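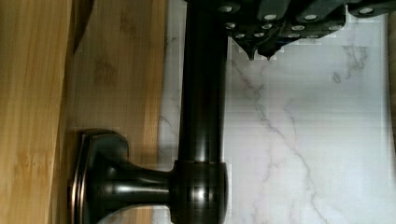 One of the comments under my March post asked why I still score a grasp as a plain pass or fail when the interesting part is how far out the fingers were before they closed. It was a fair point and it has changed how I write up the results.

The method is the same as before. The policy is trained on wrist camera views only, with no depth, and the target is a towel bar. I chose one because a thin, dark, glossy rod is hard for it. The highlight along the bar shifts as the wrist moves, and the older Lobo model tended to follow the highlight and miss the metal.

For this round I logged 282 attempts and kept the sideways offset for each one, along with the pass or fail. Runs were split between 2 training sets: one with the bar always at the same angle, one with it turned by up to 10 degrees.

The turned set did better. Most of its failures were near misses, with a fingertip touching the bar and sliding off. The fixed set failed less tidily, and some attempts closed well away from the rod. Pass or fail alone had made the two look nearly equal.

I haven't tried other finishes yet. Chrome is next, then the Somumwood boards in place of the marble pattern. The offset logs need cleaning up first, as two of the files have the sign the wrong way round.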